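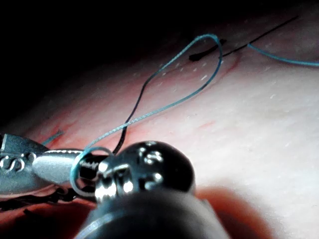
The loop is where most knots go wrong, Milovan Petkov remarked after reading the first draft of this call: people watch the needle, pull the thread through, and only look at the loop when it has already slipped off the jaw. Sibel Polat asked for the point to be kept in, so the handling of the loop is now scored separately from the finished knot.

## Call for participants: instrument-tied knots in braided suture

Fedstead is looking for 17 people to take part in a bench study of knot tying. The task is the ordinary instrument tie: the thread is wrapped round the needle driver, the short end is gripped and drawn through, and the throw is laid down on the tissue. We want to compare how throws are laid by people with different amounts of practice.

### Who can apply

- Medical, dental, nursing and veterinary students who have completed a basic suturing class
- Qualified staff who close wounds as part of their normal work
- Left-handed applicants are welcome; please say so when applying, as the bench is set up in advance

You must be 18 or over. Applicants with a known allergy to latex should tell us before booking. Anyone who took part in the March pilot can't take part again. The pilot produced 254 knots, which have already been tested and will be reported with the new set.

### What the session involves

Each participant attends once. The session starts with 30 minutes of free practice, followed by the scored work. Thread is supplied in lengths of 540 mm, one length per closure. You will be asked to:

1. Place a single stitch and leave a short end of your usual length.
2. Wrap, grip and lay the first throw without lifting the stitch off the tissue.
3. Add further throws in alternating directions until you would normally cut.
4. Cut both ends and move to the next marked position.

There is no time limit for a single knot. Dropped loops are recorded and the throw is repeated. A locked or frayed thread is replaced and the closure started again. Finished knots are cut out on the opposite side from the knot, labelled and pulled to failure on a separate bench. Participants don't need to stay for this part.

Gloves and instruments are provided. Loupes may be brought if you normally wear them.

### Payment and results

A flat fee is paid at the end of the session, and local travel is refunded against receipts. Results are stored under a participant code. You may ask for your own scores, including slip and break loads, once testing is complete.

### How to apply

Write to Sibel Polat at the Fedstead skills room with your course or job title, the hand you tie with, and the times you can attend. Closing date: 02/08/2025.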